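Ticket: Replacement finger pads and spare gripper, quote query
Status: Open (waiting on supplier)
Queue: Equipment and Purchasing, Dreson
Opened by: Jui-lin Lai
Supplier contact: Ans Claeys, Trindholm
Priority: Normal (supplier asked for High, I set it back)

Original request

Trindholm has sent a renewal quote for the hand-held grippers in the demo room. It has three lines on it: a third pair of grippers, a yearly pad plan, and something called a tracking refresh. The total lands $1456 over what we set aside for February. Before I ask anyone for the difference I want to know which of these lines fixes a problem we have.

The symptom that started all this is lost tracking. A recording runs fine, then the position of one hand jumps and the take has to be thrown out. In the last batch of 100 takes we threw out 13. Trindholm's first answer was that our hardware is worn and should be replaced. That may be so, but they sell the replacements, so I'd like to see it shown.

Entry 1 – Lai, 9:40 a.m.

Went through the pads first, as that is the line with the yearly cost. The quote says soft pads are a wear part and should be swapped on a fixed schedule whether or not they look bad. I asked what the schedule is based on and got a link to the same sentence on their site. 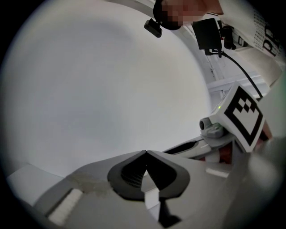
Gripper in use, both pads fitted. Scuffed patch on the gray surface near the left pad; green light on at the marker housing.

I can't find anything on the black pads that I would call damage. The gray surface has a worn-looking patch, and there's some dust on it, but a mark on the outside of a housing doesn't lose tracking. If it does, I'd like someone at Trindholm to put that in writing. Looks are a separate question and we don't have a budget line for looks.

Also asked: are the pads sold on their own? The plan covers "pads and related consumables" and the only item number on it is for the plan.

Entry 2 – Claeys (Trindholm), 11:15 a.m.

Hi Jui-lin, thanks for the photo. You're right that surface scuffing won't affect tracking. Pads can be bought separately, in boxes of 25, but we recommend the plan because it includes a checkup. On the tracking: each marker needs to stay clean, flat and in view. When it drops out we usually see either a damaged marker or a worn mount. The tracking refresh replaces both. Could you check that the knob at the end of the arm is tight, and that nothing is rubbing on the marker face?

Entry 3 – Lai, 1:30 p.m.

Knob is tight on all four units. Marker faces wiped with a dry cloth, no scratches or lifted corners on any of them. Restarted everything and ran a short set of takes. Still got a jump.

Two-handed work is where it goes wrong. I had the operator do the same task with one gripper and then with both, and the single-gripper takes were clean. That doesn't sound like a worn mount to me. It sounds like one hand getting in the way of the other, or the marker turning somewhere it can't be read.

Went back over the stills from the two-handed set with that in mind.
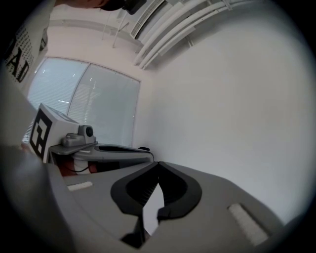
Entry 4 – Lai, 2:05 p.m.

Notes on the two-handed set, for Ans:

The marker block and the small round camera sit next to each other on top of the unit. The pattern reads clearly to me from the other gripper, with the window and its white blinds in the background. So the print itself is fine and I see no case for paying to have it replaced.

There is a thin black cable looping under the arm. Is that its normal route? The setup sheet shows no cable at all, so I can't tell. If a cable can snag and shift something, that's a clip, and I would hope a clip isn't $1456.

The window is a guess on my part, but it costs nothing to test. We'll run the same task with the work table turned the other way.

Entry 5 – Claeys (Trindholm), 3:50 p.m.

The cable routing varies by unit, I'll ask our technicians for a current drawing. Turning the table is a good test. I'd still suggest keeping the third pair on the quote so you have a spare during any repair. The price is held until Friday.

Entry 6 – Lai, 4:20 p.m.

The price was also held "until Friday" on the previous quote, and then it was the same price.

Where this stands on our side:

Third pair: not approved. We have two pairs and no failed unit.
Pad plan: not approved. Please quote one box of pads with no plan attached.
Tracking refresh: on hold until the table test is done and the cable drawing has arrived.

Ans, please send a revised quote with separate item numbers and shipping listed on its own line. If the turned table gives us the same number of bad takes I'll reopen the refresh line myself – but I'll want one unit refreshed and tested before we pay for the other three.

Ticket stays open. Next update after the table test.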